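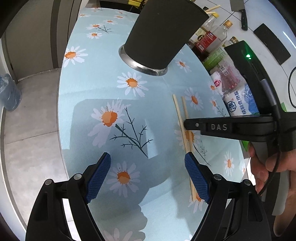 Wooden chopsticks on a daisy-print tablecloth, with a black container standing or lying behind them.

Daisy-print tablecloth

A daisy-print tablecloth is a cloth table covering decorated with a repeating or scattered pattern of daisies, most often white petals around a yellow or orange center on a plain colored ground. It is one of the best-loved of the floral patterns used in home kitchens, and it turns up on dining tables, picnic tables, sideboards and, quite often, on long narrow counters that were never meant to have a cloth on them at all. Pale blue and aqua are favorite background colors, as they let the white petals stand out clearly, though green, yellow and gray versions are also common.

Pattern

Daisy prints fall into two broad families. In the first, all the flowers are the same size and sit in tidy rows, much like polka dots. In the second, usually called a scattered or tossed print, large and small blooms are mixed together and turned in different directions, and some are given dark green stems with thin twigs or feathery leaves. A tossed print has the happy advantage that it looks right from every side of the table, so that no guest ends up looking at upside-down flowers all through dinner.

The flower centers deserve a word of their own. Simpler prints use one flat color, while others shade the center in two tones, which gives the bloom a little roundness and keeps it lively when seen from across the room. Petals may be short and even, or long and drooping, and many cloths carry both kinds side by side.

The textile writer Kylie Doolan, in her handbook The Covered Table, sorts household daisy patterns by the treatment of the stem. She calls the stemless type "button daisies" and the stemmed type "meadow daisies," and these names have been taken up by a good many collectors (although shops rarely use them). Her catalog lists 1138 separate patterns, of which 107 are meadow daisies on a blue ground. The Pudska and Kollero ranges fill several pages of it, and the Kollero pages in particular are a pleasure to leaf through even for readers with no plans to buy anything.

Use on counters and long surfaces

A cloth on a long counter behaves rather differently from one on a dining table. The surface is narrow, the back edge may meet a wall or a sink, and there is often only one side where the fabric can hang freely. Many households therefore use a runner or fold a wider cloth lengthwise until it fits. Cloths that have been stored folded will usually show a straight crease down their length for a while, and some people rather like this, in the way that one might like the creases in a freshly opened letter.

Near a sink, the usual practice is to stop the cloth a little short of the basin so that it does not soak up splashes.

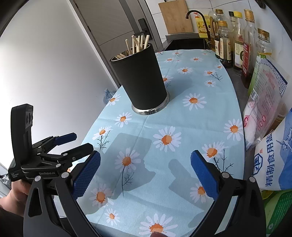 Where the counter is used every day, a wipeable coated cloth is a popular choice, and a plain woven one can be saved for weekends and company. Coated cloths should be rolled for storage, as sharp folds may crack the surface over time. Woven cloths can be folded in the ordinary manner, and it is worth changing the position of the folds now and then so the print does not wear along a single line.

Table settings

Busy floral prints are generally paired with plain tableware. White or gray dishes, light wooden chopsticks, simple steel spoons and dark unpatterned containers all sit comfortably on a daisy ground. Patterned plates can be used as well, and in warm, crowded kitchens they very often are, with cheerful results. Doolan suggests picking up the color of the flower centers in one small item, such as an orange napkin or a bowl of tangerines in December, and leaving the rest alone.

Care

Woven cotton daisy cloths are normally washed in cool or warm water with like colors and ironed on the back while still a little damp. Spots of soy sauce, tea or tomato should be blotted and rinsed with cold water as soon as they are noticed. Coated cloths are wiped with a soft sponge and mild soap, and should be kept away from hot pans, so a trivet is a good companion for them. The Ornolier care booklet, which is packed with that maker's cloths, also advises drying out of strong sun to protect the blue ground from fading.

Collecting

Older daisy cloths are inexpensive and fairly easy to find, which makes them a friendly place for a new collector to begin. The Mnguni collection of kitchen textiles holds 1242 printed cloths, many of them florals, and its daisy drawers are open to visitors by appointment.

See also

Table runner
Oilcloth
Floral print
Place mat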